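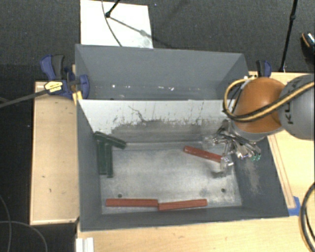 Craig Chisholm schrieb mir im Juli, bei ihm klemmen die Schubladen jedes Mal, wenn es eine Woche lang regnet, und Kerzenwachs helfe nur bis zum nächsten Gewitter. Ob man da hobeln müsse? Meine Antwort war: zuerst nicht hobeln! Holz, das im feuchten Sommer klemmt, wird im Winter wieder schmaler, und dann wackelt die Schublade und man ärgert sich über die zu viel abgenommenen Späne.

Man nimmt die Schublade also ganz heraus und schaut, wo die Laufflächen glänzen. An den glänzenden Stellen reibt das Holz. Wer nichts erkennt, der malt die Kanten mit weichem Bleistift an und schiebt die Schublade einige Male hin und her. Wo der Strich verschwunden ist, da arbeitet man.

Danach wird sauber gemacht. In alten Führungen sitzt oft eine Schicht aus Staub und früherem Wachs, hart wie Lack. Ich schabe sie mit einer Ziehklinge ab, ein stumpfes Küchenmesser geht auch. Kein Wasser verwenden. Erst dann schleife ich, mit 100er Körnung und einem Klotz, immer in Richtung der Faser und nur an den Bleistiftstellen. Zehn Striche, dann wieder probieren.

Zum Wachsen nehme ich ein trockenes Stück Bienenwachs oder einen weißen Kerzenrest. Speiseöl bitte nicht, es wird klebrig und riecht nach einem Jahr ranzig. Das Wachs reibt man kräftig ein und poliert mit einem alten Wollsocken nach - meine Frau sagt, der Socken sei das Beste an der ganzen Methode.

Klemmt die Schublade trotzdem, so ist meistens der Korpus schief. Man misst beide Diagonalen der Öffnung. Bei meiner Kommode waren es auf der einen Seite 87 cm und auf der anderen fast ein Zentimeter mehr, und ein dünnes Stück Karton unter dem linken Fuß hat genügt.

Für Schubladen mit Metallschienen gilt das alles nicht. Dort saugt man die Schiene aus, prüft die Schrauben und gibt einen Tropfen Nähmaschinenöl auf die Rollen. Den Überschuss abwischen, sonst hat man ihn später auf den Tischdecken.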